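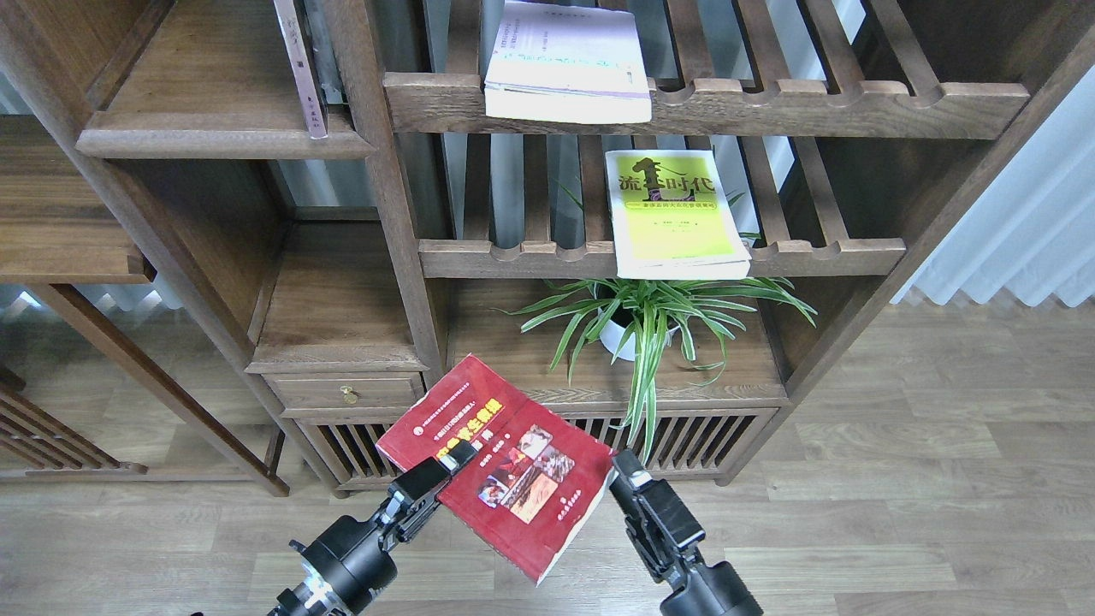
A day out at the Wolmont open day

I'd been meaning to go to one of these for ages, and when the notice came round for January 16, 2019 I put my name down the same afternoon. Wolmont have their workshop out at Nundemthorpe, which is a bit of a trek without a car (train, then the 72 bus, then a walk along a road with no pavement on one side, so take decent shoes). I got there early and very cold, and was handed a tea before I'd even got my coat off. Good start!

There were two groups going round and I was in Gavin Rennie's. Gavin has been with them since the Flultevard days, when they were still building conveyor parts, and he talks at a terrific speed. We started in the assembly bay, where you mostly look at benches and people soldering, and I'll admit the bit about gearboxes went over my head. A man next to me asked very good questions about backlash and wrote all the answers in a tiny notebook. I ate a biscuit.

After that we went through to the part I'd come for, the home tasks room. I was expecting cages and yellow lines. It's a living room, more or less, with a wood floor and pleated curtains and a lovely dark brown shelving unit with slatted racks, the sort my aunt would have fought you for at an auction. There's a spider plant on it in a little white pot. The job being shown was handling books: two arms, each with a black two-fingered gripper, working at the shelves. The red paperback with the yellow Chinese title was my favourite, because it's properly worn, all scuffed on the cover and pale along the spine, and somebody in our group said out loud what I was thinking, that you wouldn't lend it to a toddler.

Meriem Younis runs that room and she was great. She explained that paperbacks are far nastier than boxes. A box stays the shape you found it in, but a paperback flops and slides, and if you squeeze one corner the other end wanders off. So a lot of her team's work goes into using both hands together, the way you or I would with a big atlas. She gets her books from a charity shop in town and likes them in all sizes and states, and she told us new ones are too easy.

I asked whether the arms know which book is which. She said for this task they don't read anything, they're going by shape and colour and where the edges are, and the reading side is a separate project called Jardine which wasn't on show (I did try). Somebody else wanted to know about the plant, and whether it ever gets grabbed. She said she'd repotted it in August and would leave it at that.

What I hadn't pictured beforehand was how much there is to the arms close up. On the telly they always look so smooth and white and sealed. These have black cable looping out and hanging down, and a shiny silver ring just behind the wrist, and bolts all over the place. 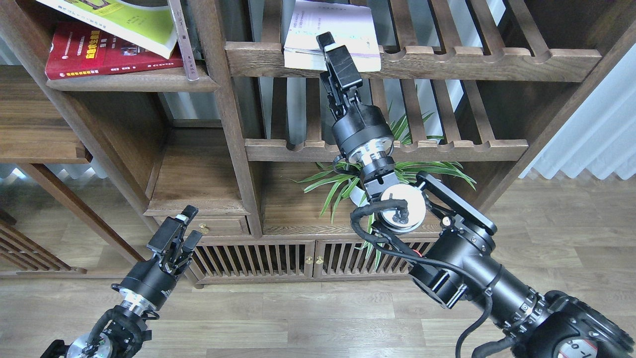 I liked them better for it, to be fair. You can follow the thing along with your eye and have a guess at which bit bends, and Meriem was happy to point at joints and tell us what had been swapped and when. The cables are the part that wears out first, she said, and they keep a drawer of spares.

We had a good long go at standing and watching, and then she put the numbers up on a whiteboard. They'd set themselves 100 tries a week for the book task when they started, and the week before our visit they'd got through 107, which she was obviously chuffed about. The man with the notebook wrote that down too.

Lunch was sandwiches in the canteen, plenty of veggie ones, and a chance to corner people. I had a nice chat with one of the apprentices, who'd come over from a furniture course and was the only person there who could tell me how the notched rails on that shelving were cut. Then it was a short talk from Gavin on where they're going next (kitchens, mainly, and he wasn't giving dates) and a look at the old Flultevard line, which they've kept one end of by the back door.

A few practical bits if you fancy the next one. It's free but you do have to book, and they cap it at 60. The loos are across the yard. Ask for Meriem's room first if you get the choice, as the second group only had ten minutes in there before lunch and were a bit put out. And the last bus back goes earlier than the timetable at the stop says, so check with the driver on your way in. I got a lift to the station from the notebook man in the end, and we talked about gearboxes the whole way.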